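Right, I've been promising some of you this for ages, so let me put the kettle on and do it properly. A little thread about my gran's letters, and what I've learnt from trying to read them.

Brown paper on a white table, both times:

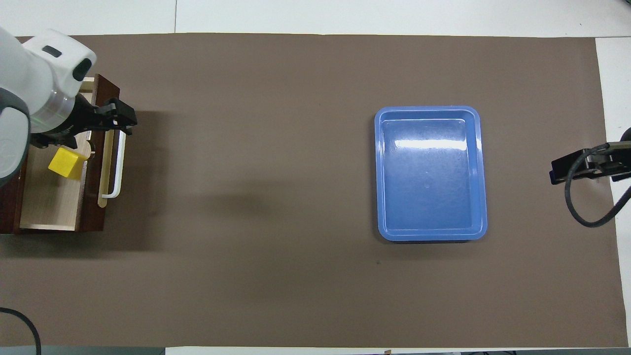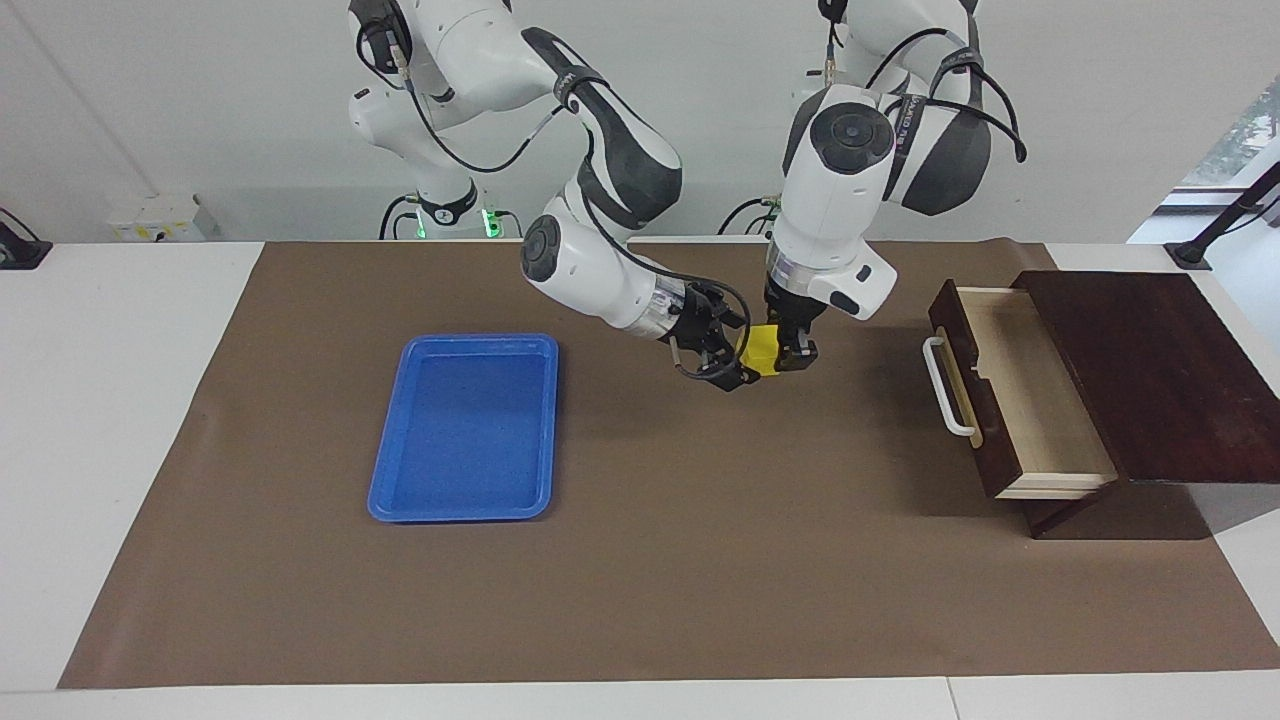
Marin Gashi
Ekancombe · 2023-04-14

There are 224 letters in all, most of them to her sister, and my mum kept them in a biscuit tin that had been to more houses than I have. I started in September thinking I'd be done by Christmas (I know, I know).

First thing: read a whole page before you fuss over one word. I spent two evenings on what I was sure was "butter" and it was "better", as in the baby's cough.

She wrote down the page, then turned it and wrote up the margins – paper cost money, I suppose, and she always had one more thing to say. I take after her there!

Some 4 of them mention a family called Vukadinović who lived upstairs and lent her a pram. If that's your lot, please do message me, I'd love to send you copies.

I'm typing them up three at a time, spelling mistakes and all. My aunt wants them tidied. I've said no, as kindly as I could, and she's still sending me scones.

Next bit tomorrow, with the letter about the goose.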